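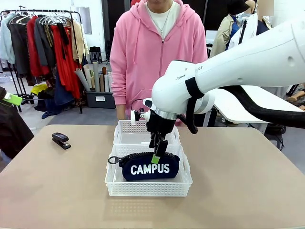 I own a pencil pouch that says CAMPUS on it in capital letters you could read from a parking lot. I have not set foot on a campus as a student since my knees worked. It was navy, it was on the clearance table, and I am weak.

For a long time its home was wherever I last put it down. So was the stapler's. My desk had reached the stage where looking for a pen meant a small archaeological dig, and on one such dig I found a birthday card I'd written to Elfriede Leitner, stamped and sealed, for a birthday she had already finished having. She took it well. She did ask if I'd considered a basket.

I had considered a basket. I had considered them for most of May, in fact, with 13 browser tabs open, comparing things called the Javus and the Ulel, which looked identical to me except that one came with "a philosophy." In the end I bought white plastic ones with little square holes, which have no philosophy that I can detect, and the pouch moved in.

The zipper deserves a word. It's black with big chunky teeth and it runs along the top, so the whole thing opens wide enough to get a hand in. My last pouch, a Brandent, had a zipper so fine that it ate its own lining and then, over one winter, most of my patience. I'd trade elegance for teeth any day.
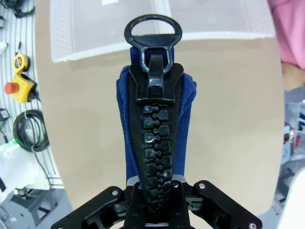
How do you keep a chunky zipper from sticking?

Rub a plain pencil along the teeth, run the slider up and down a few times, and wipe off the extra with a dry cloth before it gets on your cuffs.

I got that from Florêncio Quintela, who repairs bags and has opinions about people who yank. You're supposed to hold the fabric flat with one hand and pull in a straight line with the other. I had been treating mine like a lawn mower.

As for the baskets, I bought 2, and the rule is one for things I use and one for things I'm pretending I'll use. The pouch goes in the first. The second is meant to stay empty until I've earned it, which gives me something to fail at by the weekend.

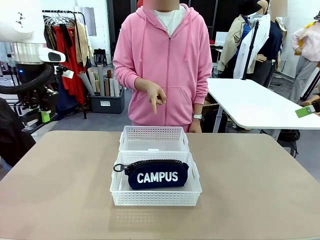

What got thrown out

Eleven dead pens, to start with. A Louro notebook with a single page used, on which I'd written "notebook" and underlined it. Also a box of 1,000 staples that don't fit my stapler and, I suspect, don't fit anyone's. I kept the rubber bands. They've fused into one object now and I'd feel bad splitting them up.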